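Re: [supper-list] Anywhere decent for a birthday lunch?

Konrad wrote:
> Has anyone tried Drilura yet? There'd be 7 of us,
> one veggie, and my mum won't do loud music.

Hi Konrad - yes, we went in April and I've been twice more! Book the back room if you can, it's much quieter. I had the mushroom dumplings and then pinched half my sister's potato pancakes, which were better than mine (very annoying). 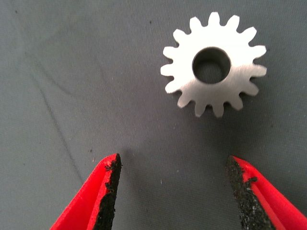 Sakda Chareonsuk, list moderator

The set lunch is £23 and you get a pudding with it. Go for the plum cake - the cheesecake was a bit dry both times. Service is slow but lovely, so don't plan anything straight after. If they're full, Wilczyńska is a decent second choice, though there's less for your veggie.

Let us all know how it goes!
Sakda

Comments

Lesent: Seconding the plum cake. Ask for extra cream.

Paltevach: Do they do high chairs?

Konrad Urbańczyk: Booked the back room, thanks all!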